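3.2 Wer fehlt eigentlich, wenn der Sechser fehlt?

Bevor ich zu den Zahlen komme, muss ich kurz erklären, warum ich mich überhaupt an diese Frage gesetzt habe. Ich habe selbst jahrelang im defensiven Mittelfeld gespielt (Kreisklasse, bitte keine Illusionen), und nach jedem Spiel hieß es, der Stürmer war gut, der Torwart war gut, und der Rest ist halt mitgelaufen. In den gängigen Spieldaten sieht es kaum anders aus. Tore, Vorlagen, gewonnene Zweikämpfe — alles sauber erfasst. Was ein Sechser macht, wenn er einfach nur richtig steht, taucht in keiner Spalte auf.

Für diesen Abschnitt habe ich deshalb 509 Ballverluste im Mittelfeld ausgewertet, alle aus Spielen der Vereine Prolton und Zetlow. Beide spielen mit einem einzelnen Sechser vor der Viererkette, und beide mussten in der untersuchten Saison länger auf ihren Stammspieler verzichten. Besser hätte ich es mir kaum wünschen können, auch wenn die beiden Trainer das vermutlich anders sehen!

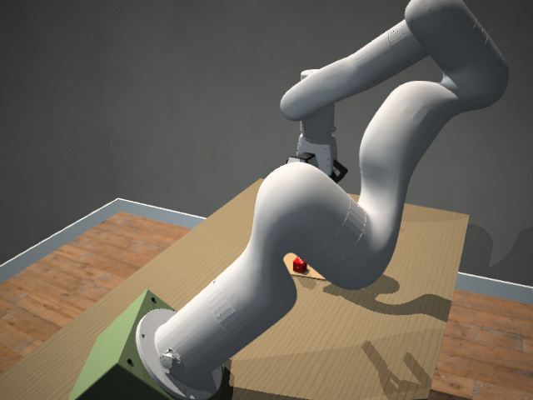

Raelene Waaka wendet gegen solche Auswertungen ein, dass man die Lücke im Zentrum immer erst dann findet, wenn man schon weiß, dass der Gegner hindurchgespielt hat; wer nur Ballverluste mit anschließendem Torschuss ansieht, der sieht eben überall Lücken.

Der Einwand hat mich ein paar schlaflose Nächte gekostet, denn meine erste Fassung hatte genau dieses Problem. Ich habe dann noch einmal von vorn angefangen und sämtliche Ballverluste aufgenommen, auch die vielen langweiligen, nach denen der Ball ins Aus trudelt oder der Gegner hintenherum spielt. Kodiert wurde immer nur der Moment des Ballverlusts selbst: Wo steht der Sechser, wo steht der nächste Innenverteidiger, und wie groß ist der Abstand zwischen den beiden? Was danach passierte, habe ich erst in einem zweiten Durchgang ergänzt, damit ich mich nicht selbst beeinflusse. 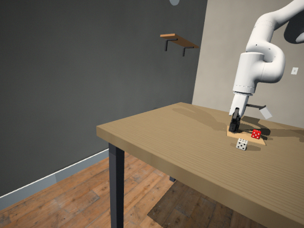 Abb. 2: Weißer Roboterarm mit schwarzem Greifer über einer Kartonplatte (Simulation).

Für die Zuordnung der Positionen habe ich ein einfaches Raster über das Spielfeld gelegt. Feiner hätte ich es gern gehabt, aber bei den Aufnahmen von Zetlow steht die Kamera so niedrig, dass man auf der Gegenseite froh sein muss, wenn man die Rückennummer erkennt. Fälle, in denen ich mir bei der Position nicht sicher war, sind als unklar markiert und gehen in die Vergleiche nicht ein. Eine Stichprobe von 200 Szenen habe ich mit mehreren Wochen Abstand noch einmal kodiert, ohne in die alten Listen zu schauen (es war verlockend, das gebe ich zu). Die meisten Abweichungen betrafen Szenen nach Einwürfen, weil dort alle auf engem Raum herumstehen und das Raster schlicht zu grob ist.

Und jetzt zum Ergebnis, das mich wirklich überrascht hat. Ich war fest davon ausgegangen, dass der Vertreter auf der Sechs zu weit hinten steht, aus Vorsicht. Bei Prolton stand er aber zu weit vorn! Der Abstand zur Abwehrkette wuchs, sobald der eigene Außenverteidiger mit nach vorne ging, und der Stammspieler hatte genau in diesen Momenten immer zwei, drei Schritte nach hinten gemacht. Das ist so unscheinbar, dass ich es beim ersten Ansehen komplett übersehen habe.

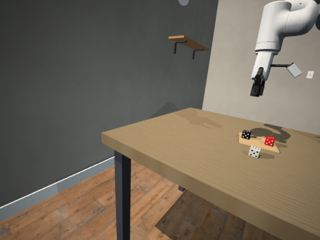 Arbeitsbereich Spielanalyse und Trainingslehre

Bei Zetlow liegt die Sache anders. Dort rückte ein gelernter Innenverteidiger auf die Sechs, und an den Abständen änderte sich wenig. Dafür kam der Ball nach der Eroberung schlechter wieder nach vorn, der erste Pass ging auffallend oft zurück zum Torwart. Defensiv also solide, aber die Mannschaft hing hinten fest. Ob man das dem Spieler anlasten darf, weiß ich nicht. Von Oktober an fehlte nämlich auch der Spielmacher, und wer soll dann bitte angespielt werden?

Ich habe versucht, die beiden Ausfälle auseinanderzurechnen, und bin damit nur halb zufrieden. Es bleiben 50 Szenen übrig, in denen der Sechser fehlt und der Spielmacher auf dem Platz steht,
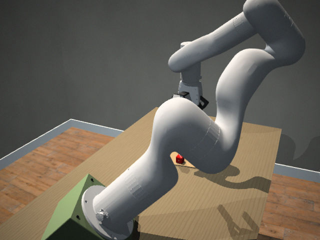
und in diesen Szenen zeigt sich der Rückpass zum Torwart immer noch häufiger als mit dem Stammspieler, allerdings schwächer als im Gesamtbild. Mehr möchte ich daraus nicht ableiten. Mit 2 Vereinen lässt sich ohnehin keine allgemeine Aussage über die Position treffen, und gegen tief stehende Gegner kam der Fall fast gar nicht vor. Im nächsten Abschnitt nehme ich mir deshalb die ruhenden Bälle vor, bei denen die Ausgangspositionen viel klarer sind und das grobe Raster weniger Ärger macht.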